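Tavwood Residence Hall
Shared Kitchens and Dining Rooms: Frequently Asked Questions

Who may use the shared kitchens?
All residents with a current housing agreement may use the kitchen on their own floor. Guests may use it only when their host is present.

When are the kitchens open?
Floor kitchens are open at all times. The ground floor dining room closes at 11 p.m. and reopens at 6 a.m.

May I reserve the dining room for a private meal?
Yes. Reservations are accepted for groups of up to 15 people and last no longer than 4 hours, including cleanup. Requests should be sent to Coralie McKinnon in the Residence Office at least two working days in advance. The room cannot be reserved during final examinations.

Where may I store food?
Each resident is assigned one cupboard shelf and one refrigerator shelf. Food must be labeled with a name and room number. Unlabeled food is removed on the first working day of each month - this includes unopened packages.

Are dishes provided?
A basic set of plates, bowls and flatware is kept in each kitchen. These items belong to the hall and may not be taken to bedrooms. Residents who bring their own dishes do so at their own risk.

Which appliances are not allowed?
Deep fryers, hot plates and open-coil heaters are not allowed anywhere in the building. Rice cookers and electric kettles may be used in the kitchens only.

How do I report a fault or a spill I cannot clean?
Call extension 2201 and give the floor and kitchen number. Matúš Kováčik, Building Services, answers calls during office hours. After hours, calls go to the duty desk.

What happens if a kitchen is left dirty?
The floor receives a written notice. After a second notice in the same term, the kitchen may be closed for up to two days.

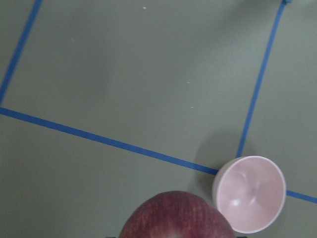

Residents who believe a notice was issued in error may write to the Residence Office within one week of receiving it.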